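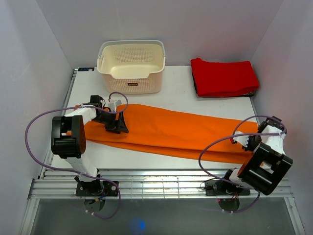
10 December 2018
Dye workshop, Ullville

Continued with the orange for the Sovbridge order. The second bath was prepared with the same recipe as in April, only the salt I have put in later, after the cloth was already moving in the water for a while. In the April notes the salt goes in at the beginning and I think this gave us the pale patches near the selvedge.

Bath volume 92 liters. I wanted to keep the temperature steady but the old heater, the Arthur, switches off by itself when the lid is open. I lost almost 4 degrees before I noticed. Please keep the lid closed between stirrings, also when you only want to look.

Rinsing took longer than I planned. The cold rinse must be repeated until the water is clear, and I stopped too early the first time, so the warm soap rinse became orange again. Next time one more cold rinse before the soap.

Rub test on white cotton: dry is good, wet leaves a light mark. I am not satisfied with the wet one. Will repeat it after the fixative from Wikness arrives. The bottle we have is open since the spring and it smells different than before, I would not trust it for an order.

The red is not started. We should not use the same tub for it without scrubbing, the rim still gives color.

To do:
- order salt, we have only 2 bags
- 3000 g of soda ash to be weighed and closed in the dry box
- write the new salt timing on the recipe card
- ask Sovbridge if they accept a small difference between the rolls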